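Tillton Rules Corpus

Turn logs and rule text for Tillton, a board game of canal trading for two to five players. Version 23 of the rulebook is the reference throughout.

Contents

games.csv – 1597 finished games, one row per game
turns.csv – every turn, keyed by game_id
cards.csv – card names, costs and printed text
disputes.csv – 563 rules queries with the ruling given

Fields in games.csv

game_id: integer
players: 2 to 5
map: Clarnus or Cosell
end_trigger: "lock" or "coins"
winner_seat: 1 to 5, blank for a draw

Known problems

Games on the Cosell map lack barge positions before turn three. Scores above 100 were entered by hand and may not match the turn log. Solo games are left out. 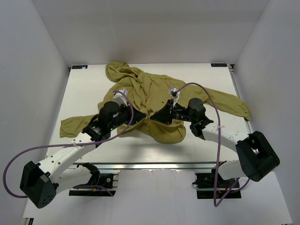
Licence and contact

Data: CC BY 4.0. Card text remains with Chiriac and is included by permission. Corrections go to Despina Rusu or Kwaku Frimpong – please quote the game_id.

Last updated: Tuesday, April 14, 2026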